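Blog > Threads > Working life

Yaa Darko
17/01/2018

1/ People at Clulwood ask me what changed for us on the packing floor after the arms came. I promised Tzu-hsuan Peng that I will write it down, so I do it in small posts. English is my third language, please be patient with me.

2/ We are 16 people on my shift. We fill mixed orders: stationery, kitchen things, toys, snacks. Before, one person took the item from the basket, put it in the tray, checked the list, and took the next one. All day the same turn of the shoulder.

3/ Now the arm takes the item and one of us looks after two tables. My hands are less tired. My eyes are more tired. I did not expect this and I think the managers did not expect it also.

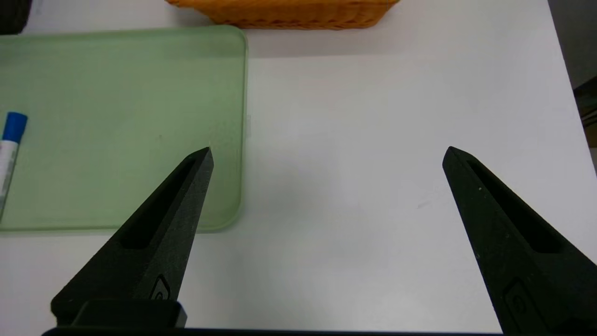

4/ The first month I was standing too near and waiting for it to fail. Tzu-hsuan, who came over from the Iyamu site, told me to stand one step back and look at the list, and look at the gripper only when the lamp changes. This was good advice. It took me until June to really follow it.

5/ There was a question about pay. Before, we had a small bonus for speed. With the arm, speed is not in our hands, so the bonus made no sense, and for some weeks it was simply gone. We wrote a letter together. Now it is paid for correct trays, and it comes to a little more than before. I am glad we asked on paper.

6/ What I like: it is patient with shapes. We have a practice hour for every new kind of item, and in this hour we learn as much as the arm does. I know now which side of a thing is easy to hold. I never had a reason to think of it in all my years of packing.
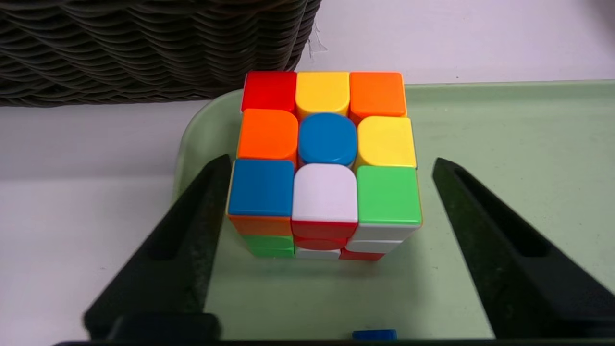

Puzzle cube between the fingers, on the green tray.

7/ What I do not like: the noise is small but it never stops. Also the talking. Before, we were facing each other across one long table and we talked the whole shift. Now the tables are apart and each person faces a machine. We asked for one shared table for the checking work and we got it, but only for the afternoon.

8/ Our busiest shift last year was 1,567 trays. In the old way this would be a very bad evening for everybody's back. I went home and cooked dinner. I want to be fair and say this also.

9/ Some of you asked which items we use in the practice hour. Ordinary ones: a marker pen, a vegetable peeler, a cube. The marker is my favorite because it is thin and straight, and a small mistake in the angle is easy to notice.
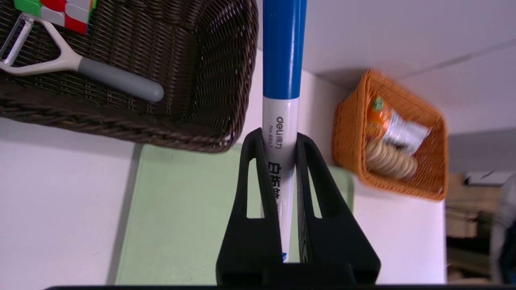

10/ ABOUT THE JOBS

No one in my shift lost the job. At Plurkside, our other building, two people did not get a new contract, and I was told it is not connected. I don't know if this is true. I write only what I know.

11/ We had 15 hours of training. I would say it was enough for the buttons and too short for the rest. For example, when an item is refused two times, who decides? The paper from Katoron, who sold us the system, says "the operator". But the operator was never told that she can stop the table without asking. I asked in front of everybody, and the answer was yes, she can. Please ask this question at your place on the first day.

12/ The oldest colleague here did not want to touch the screen. Now she is the one who teaches the new people, because she knows every item by its weight and can say in one second if a tray looks wrong. For this work the experience still counts, and I am happy they saw it.

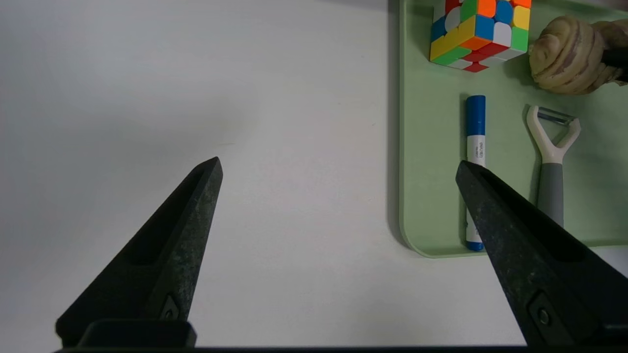 13/ We also have a notebook now, a paper one, where we write each stop and what we did after. I began it for myself and there are 47 entries so far. Last week the engineer borrowed it for a whole afternoon and brought it back with his own notes in pencil, so I think it will stay.

14/ Next I want to write about the night shift, but first I must ask them if they agree. If you work beside such arms, tell me how your breaks are planned. Ours are still made for the old tables and it does not fit well.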